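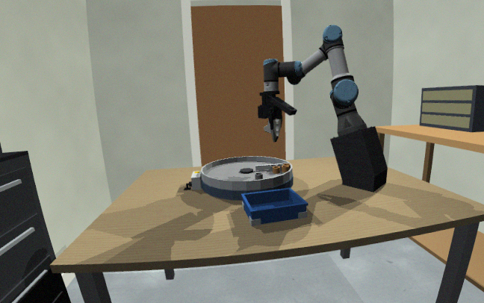

Projekt Eltotar: der Arm über dem Rundteller, davor die blaue Kiste. Simulation, Stand September.

Zwischenbericht an die Flondanus-Förderstelle
Frimpong Kleinteile, Werk Bristville

Liebes Team bei Flondanus,

ihr hattet beim letzten Telefonat gesagt, ich soll ruhig so schreiben, wie ich rede, also mache ich das jetzt auch. Die Tabellen mit den Stunden und den Belegen liegen im Anhang, hier kommt der Teil, den man lesen kann.

Zur Erinnerung, weil bei euch ja auch Leute gewechselt haben: Wir sind 40 Leute im Werk, und acht davon arbeiten in der Sortierung. Dort werden kleine Hülsen vom Teller genommen, kurz angeschaut und in Kisten gelegt, eine ganze Schicht lang. An einem normalen Tag gehen so 2287 Hülsen durch die Hände einer einzigen Person (wir haben das für den Antrag gezählt, und ich war selbst erschrocken!). Wer das ein paar Jahre gemacht hat, kennt seine Daumen ganz genau. Eltotar soll das Greifen übernehmen, und die acht sollen bei uns bleiben, mit anderen Aufgaben. So steht es in der Vereinbarung mit dem Betriebsrat, und daran hat sich nichts geändert.

Was haben wir seit dem letzten Bericht geschafft? Die Zelle steht am Rechner. Kwame Sowah hat Tisch, Arm, Teller und Kiste aufgebaut und schiebt seitdem alles hin und her, bis die Wege kurz sind und der Arm sich nicht selbst verknotet. Eigentlich wollten wir früher an die echte Hardware, aber der Sockel kam in der falschen Höhe und ging zurück. Das hat uns fast den ganzen Monat gekostet. Geärgert habe ich mich schon, nur hatte Kwame dadurch Zeit für die Sachen, die wir sonst wohl erst in der Halle gemerkt hätten. Der Abstand zwischen Teller und Kiste war zum Beispiel in unserem ersten Plan viel zu großzügig, da wäre der Arm die halbe Schicht lang spazieren gefahren.

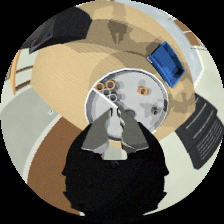 Die größte Frage in der Sortierung war von Anfang an, was passiert, wenn die Teile eng beieinander liegen. Ein Mensch schiebt da mit dem kleinen Finger etwas frei und denkt gar nicht darüber nach. Der Greifer hat zwei Finger, die vorne schmal zulaufen, und braucht trotzdem links und rechts ein bisschen Luft. Abena Opoku, unsere Schichtleiterin, hat sich neben Kwame gesetzt und ihm erklärt, in welcher Reihenfolge sie selbst greifen würde. Bei einer Lage wie der hier, mit zwei orangefarbenen Ringen nah am Rand, zwei grauen darunter und einem dritten orangefarbenen etwas abseits, nimmt sie immer zuerst den einzelnen. Danach hat man den Kopf frei für das Gedränge. Kwame hatte es genau andersherum programmiert, vom Rand nach innen! Wir haben beide Varianten nebeneinander laufen lassen, und Abenas Reihenfolge brauchte weniger Korrekturen. Die ist jetzt Standard.

Überhaupt, Abena. Sie war am Anfang die lauteste Gegnerin, das wisst ihr noch vom Auftakttreffen. Inzwischen schreibt sie mit am Handbuch, das auf 62 Seiten angewachsen ist (zu lang, ich weiß, wir kürzen noch). Überzeugt ist sie deshalb noch lange nicht von allem. Sie will, dass jede in der Sortierung die Zelle selbst anhalten und neu starten darf, ohne vorher in der Technik anzurufen. Dafür brauchen wir Schulungen, die im Budget so nicht vorgesehen waren, und darüber möchte ich mit euch bald reden.

Bei den anderen ist die Stimmung gemischt. Zwei freuen sich auf die Prüfplätze, vor allem auf das Sitzen. Eine Kollegin hat mir offen gesagt, dass ihr das Sortieren gefällt, weil sie dabei Radio hört und ihre Ruhe hat. Darauf habe ich noch keine gute Antwort. Vielleicht bleibt ein Handplatz für die Sonderteile bestehen, das rechnen wir gerade durch. Ich fände es schön, für sie und auch für uns, denn Sonderteile haben wir immer.

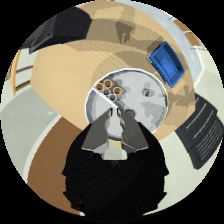 Am Rundteller streiten wir im Moment noch über den Trennsteg. Die Technik findet ihn praktisch, Abena findet, er steht im Weg, und ich sitze dazwischen und koche Kaffee. Der schräge weiße Steg teilt links ein kleineres Feld ab, das hier leer ist, und direkt an seiner anderen Seite sitzen fünf Ringe auf einem Haufen, drei orangefarbene und zwei graue. Genau solche Haufen am Steg mag Abena nicht, weil dort von einer Seite gar kein Platz für den Finger ist. Das graue Teil, das für sich allein in der rechten Hälfte steht, wäre dagegen für jeden ein Geschenk. Kwame will nun einen kürzeren Steg ausprobieren und dazu eine Variante ganz ohne. Beides rechnen wir erst am Modell durch, bevor jemand etwas fräst.

Offen sind also noch der Sockel, die Sache mit dem Steg und die Schulungen. Außerdem das Licht: In der Simulation werfen Arm und Greifer kräftige Schatten auf den Teller, und in der Halle haben wir am Nachmittag die Sonne von der Seite. Ob wir dafür eine Blende brauchen oder mit anderen Lampen auskommen, muss der Versuch vor Ort zeigen.

Wenn ihr mögt, kommt doch am Samstag zum Werkstag vorbei. Kwame zeigt die Simulation am großen Bildschirm, und die Frauen aus der Sortierung sind auch da und sagen euch bestimmt gern selbst, was sie davon halten. Wegen des Schulungsbudgets rufe ich vorher noch an.

Viele Grüße aus Bristville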